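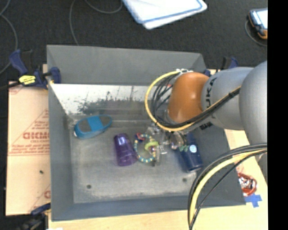
Buying the score for a choir concert, or hiring it?

Posted by Ysaline Besnard on 3rd November
Share (20) | Print | E-mail this page

Hello everybody. I hope my English is clear enough, I moved here four years ago and I write slowly.

I sing alto in a small choir and since the summer I am also the person who looks after the music. In January we give a concert with a string quartet and a harpist. Our conductor would like to do a piece of 20 minutes for choir and strings, by a living composer. The vocal scores are sold in the normal way, and we have already bought these. But the instrumental parts are only for hire. The publisher has sent me a form with many boxes and I do not understand all of them.

My first difficulty is the hire period. They ask for the date of the first rehearsal with the players, but our players come only on the afternoon of the concert. Should I write this date, or an earlier one, so that they can practise at home?

My second difficulty is the performing fee. The hall told me that it has a licence for music and pays this itself. The form, however, asks me for the number of seats (294) and the price of the tickets, as if I must pay it again. Do I pay two times?

And the last thing. Our first violin asks if she may write her bowings in the hired part. In my old choir we always wrote in everything with pencil, but those copies were ours.

Thank you very much for your patience.

1,921 views

Gultesero

Welcome, and your English is fine.

Dates first. Put down the date when you want the parts in your hands. Four weeks before the concert is sensible for a quartet who will meet only once. Ask the publisher what a longer period costs before you sign, because some charge by the month and others have one price for the whole job. Also look for the return date. It is often quite soon after the performance and the late charges can be unpleasant. Collect the parts from the players' stands before they go home. I have driven a long way to fetch one viola part from a man who had put it in his suitcase.

For the fee, you need to separate two things. Hiring the paper is one payment, and it goes to the publisher. The right to perform the piece in public is another, and this is what the hall's licence normally covers. The hall may want a list of everything you sing, with composers and arrangers and the lengths, so have this ready. The publisher may ask for seats and prices only to decide which hire rate you are on. But you should ask both of them in writing. If your piece has any acting or costumes in it, the rules are different and the hall's licence may not be enough.

Bowings: soft pencil, written lightly, and rubbed out before you send the parts back. Read the hire agreement, there is usually a line about it.

Share (3)

Krawczyk

just photocopy the parts and send the originals back the next day, we did it for years and no problem

Share (0)

Oker

Please do not do what the answer before mine suggests. A choir near us did this and received a bill which was bigger than their whole ticket income.

I agree with Gultesero about the rest. I can add one small thing about the harp. Check that the harp part is really included in the set and is not listed separately. When we did a similar programme, the strings arrived in one parcel and the harp was a different order number, which we discovered nine days before the concert. The publisher was kind and sent it quickly, but our harpist was not happy with me.

Check the rehearsal letters too. Our vocal scores were from an older printing and the letters did not agree with the parts after the second movement. I spent one evening writing the new letters in the singers' copies.

Share (2)

Ysaline Besnard

Thank you to all three. I telephoned the hall this morning and they do want the list, with the lengths. I have also written to the publisher about the seats, and I asked about the harp in the same message. I will buy some soft pencils.

Share (1)

We use cookies to remember your settings and to count visits. Accept | Manage cookies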